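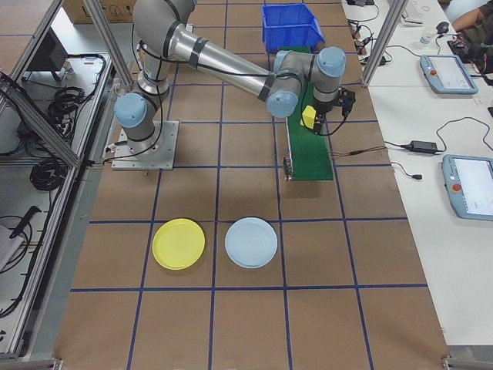
The Grid on the Bench

Tape is the cheapest tool in a sorting cell, and at the Wudum packing workshop in Nornport it does most of the organizing. Blue strips divide the brown work surface into squares. A plate, a bin or a belt is then assigned to a square or a run of squares, and it goes back there after cleaning.

Myrtle Alcantara laid out the current plan in May. Her rule for plates is one per square, roughly centered, with the tape left visible between neighbors. The yellow plate and the pale blue one follow it. Both are round with a raised or shallow rim, so a small block set down near the edge tends to stay on.

The green belt is narrow and takes one line of blocks. Alcantara keeps the squares at the near side of the table clear for work that arrives out of order. “People want to fill them,” she says. “I move things off again at 7 in the morning.”

Storage

A blue stacking bin stands beyond the end of the belt. Open bins suit parts that are looked at often, and a lid would be one more thing to put down somewhere. Foam linings soften the drop and cut the noise – a real consideration in a room where a shift can move 500 blocks. Teemu Lappalainen, who buys the supplies, prefers white foam, on which a colored cube is easy to find.

Kraft paper is the other consumable. It takes tape well, tears straight and costs little to replace. Lappalainen changes a sheet when the tape lines begin to lift at the crossings, and he lays the long lines first, then the short ones.
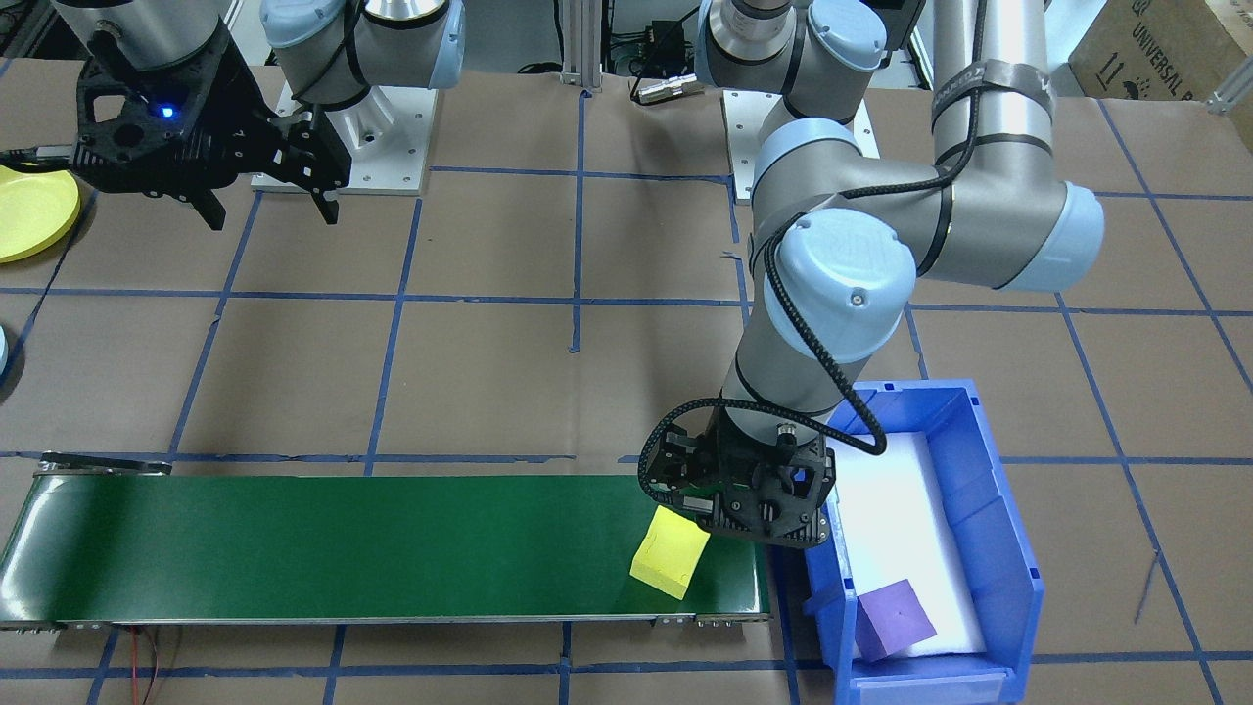
How wide should the squares be?

Measure the largest plate in use and add a margin on every side wide enough for two fingers. If the plates vary a great deal, size the grid to the largest and let the small ones sit in the middle.

Wire is routed last. At Wudum it leaves from the side of the belt.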